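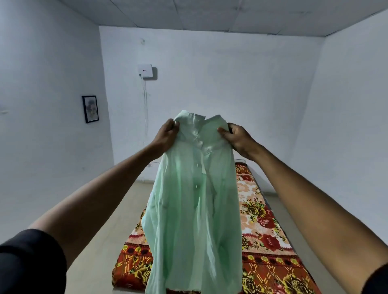

Shirt held by the shoulders, collar bunched between the hands. Bed side of the room.

2023-01-21, Pudport notebook

Work on the two-arm shirt rig. Target is unchanged: button-up shirt, on a hanger, front done up, hung on the rail. The rig currently manages a T-shirt and nothing else.

Shoulder hold first. The two hands don't do the same thing. Left has the fingers curled over the top edge near the collar, right is a side pinch on the seam with the thumb on the front. I had both arms programmed as mirror images of each other, both doing the side pinch. Changed the left to an over-the-top hook this morning. Needed a new fingertip for the Juson gripper, printed in TPU, 6 mm longer on the lower jaw. Fits without fouling the wrist cable as long as the wrist stays inside its old limits.

Reach: the gantry bar is 875 mm between carriage stops. Enough for the shoulders. Marginal once a sleeve is laid out to the side, so sleeves will have to be tucked in before the arms go down to the hem.

Vision is the weak part. The thin cloth lets light through and the green shifts wherever it doubles over, so the colour threshold breaks the one garment into several blobs. Dropped the threshold and went back to the edge mask from October. Slower, but it gives one outline per shirt on the plain background. On the roses it finds petals.

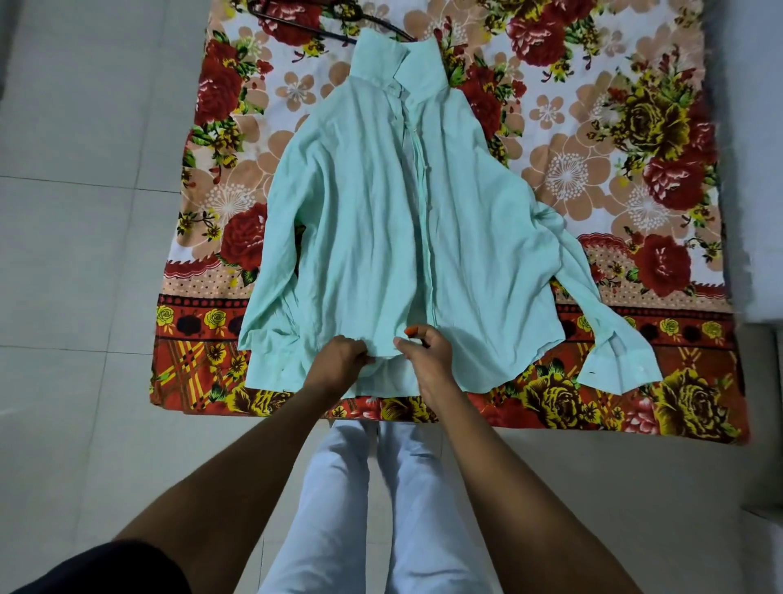
Hem grip on the floor sheet, one hand either side of the placket. Hanger at the collar end.

Notes on the flat layout:

One sleeve out at an angle, the other down along the body. The segmentation handles the out sleeve and loses the tucked one entirely, reads it as a wide torso. Labelled the cuff as its own class. Trained overnight on 393 frames, which is thin, but the cuff now shows up more often than it doesn't.

Hem grip point. I was taking the lowest two corners of the outline. With a side seam folded under, the corner isn't where the outline says it is. New rule: find the placket line, step out 140 mm each way along the hem, pinch there. Both grips then sit on a single known reference and the seam can do what it likes.

Dark hanger separates well from the print. Only easy part of the detection. With the collar lying over part of it the pose fit still converges, provided the hook is visible. Hook covered: no fit, arm parks.

Alistair Moncrieff came by the workshop after lunch and read through the grip code. He objects to the fixed 140 and wants it scaled to hem width. Fair. Left it fixed for the present because all the test shirts are adult sizes. He also found that the Lennox controller was dropping the second arm's force reading whenever both jaws closed in the same cycle. Staggered the close commands by one cycle. Readings back. That probably explains the torn pocket two weeks ago.
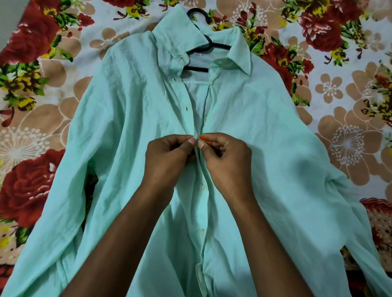 Placket pinch, hanger in, collar open.

Buttoning. Not attempted on the rig yet, paper exercise only.

Both hands pinch the placket edges together and the fingertips meet in the middle. The grippers can't get that close. Jaw housings collide well before the tips do. Options:

- angle both wrists inward, lose the camera's view of the button
- one gripper plus a passive hook tool on the other arm
- narrower jaws from Samero, if they still do them in the old bolt pattern

Leaning to the hook tool. Emailed Samero anyway.

Buttons are small and translucent on pale cloth. Overhead light alone won't do it. Try a low side light so the rim throws a shadow. The buttonhole slit is dark and easier to pick up, so detect the slit first and search the opposite edge for the button.

Collar stays open for now. Hanger bar sits inside the neck opening, keep the tool path below it.

To do:
Reprint left fingertip, layer lines are catching on the cloth
Log force on both arms for a full hang cycle
Scale hem offset (A.M.)
Side lamp bracket
More frames of the patterned sheet, tucked sleeve especially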